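**Tallevholm opens courtyard seating for evening repair sessions**

TALLEVHOLM - The Bunen neighborhood center will move its household repair sessions outdoors starting in January, when the rebuilt courtyard opens to the public. The sessions have been held in the center's basement for 7 years and regularly fill up before the doors open.

The courtyard has 12 round tables, a covered walkway and outlets along the south wall. Work on the paving and drainage was done by Sterkia, a local contractor, and finished ahead of the winter rains.

"We had people waiting on the stairs with lamps and toasters in their arms," said Noreen Rizvi, who manages the center. "Now they can sit down, talk to a fixer and watch the work being done."

Residents brought in 1,070 items last year. Small kitchen appliances made up the largest group, followed by clothing and bicycles. Items that could not be fixed at the table were either sent home with a parts list or passed to the city's recycling depot. 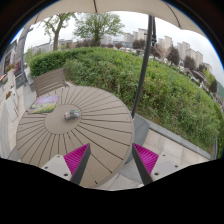

What does a repair cost? The session itself is free, and visitors pay only for parts, at the price the center paid for them.

Sewing repairs will be led by Bohumila Štefanec, who ran a tailoring shop on Gökçe Street until she retired. Crescencio Montes will handle electrical items and Lộc Khổng will look at bicycles. Visitors are asked to bring one item each and to include any cords, chargers or loose parts that belong with it. Microwaves and gas appliances are not accepted.

Sessions run every Sunday from 2 p.m. to 6 p.m. There are 40 places per session - sign-up is at the front desk or by phone during office hours. A few walk-in places will be held back for residents who cannot book ahead. In heavy rain, sessions will return to the basement, and a notice will be posted at the gate by noon.

The center is also looking for more fixers, especially people with experience in small electronics. Training is provided, and new fixers work alongside someone experienced for their first month.

Contact: Rima Moussa, press and outreach, Bunen neighborhood center, Tallevholm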